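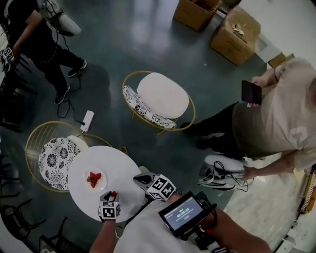
I have wanted a round table for as long as I can remember. We grew up with a big rectangular thing that my mum covered in post and school letters, and whoever sat at the far end had to shout for the butter. So when I finally had a corner to fill, I knew it was going to be round, it was going to be white, and it was going to have strawberries on it as soon as the season allowed!

The chairs came first, though, which is completely the wrong way to go about it. I saw them in the window at Kilolel (the little furniture place behind the station, if you know it) and went in "just to ask". Gold wire frames, slim and a bit fancy, the sort of thing you'd expect outside an ice cream parlour. I walked past them for most of October, telling myself I was being silly, and then one teatime I went in and bought the pair.

What I like best is that the cushions let you mess about. One chair has a black and white floral seat with a plain white oval for the back, and the other does it the other way round, with the plain white on the seat and the pattern behind you. I swapped them over so many times that my sister threatened to sew them down. I did try everything matching and it looked like a waiting room. This way they're obviously a pair but they aren't twins, and I get to look at the pattern whichever side I'm sitting.

Then the table. I went round and round on this (sorry). I looked at one from Bovby that I loved, but it was far too wide, and with both chairs pulled out you'd have had to climb over somebody to get to the window. I made a circle on the floor with string and a bit of tape and left it there for 5 days, stepping round it with the washing basket, and by the end of that I knew I wanted something small. Small enough that you can reach the plate from either chair without standing up, that was my rule. It does mean that a full roast is out of the question. Tea and cake, toast, a bowl of soup each if you keep your elbows in, all fine.

I was worried about white against the floor, because the floor is a very dark greeny grey and it's glossy, and it shows every crumb. Raimo Saarinen, who has sold me more furniture than he probably should have, told me to stop fretting and go as pale as I liked. He was right! The dark floor makes the gold look warmer, and the white tabletop seems to float a bit. I do sweep more than I used to.

As for the plate, it's a little round white one, nothing special, from a box of odds and ends at the Wiriya market. I had a patterned one out to begin with but it fought with the cushions. A few red strawberries on plain white with the green tops left on, and you don't need flowers or a runner or any of that. I never hull them before putting them out now. People like having something to hold, and they keep better too. If they've been in the fridge I get them out a good half hour before anybody sits down, as a cold strawberry tastes of hardly anything.

Still on my list: doing something about the power strip, which lives on the floor between the two chairs with its cable wandering off behind. I've looked at those boxes with a lid that hide the lot, and Kerel do a white one, but I can't decide if a box on the floor is any better than a strip on the floor. If you've got one, tell me in the comments. I'm also after a second set of cushion covers for winter, maybe a dark green, so send me your favourite shops.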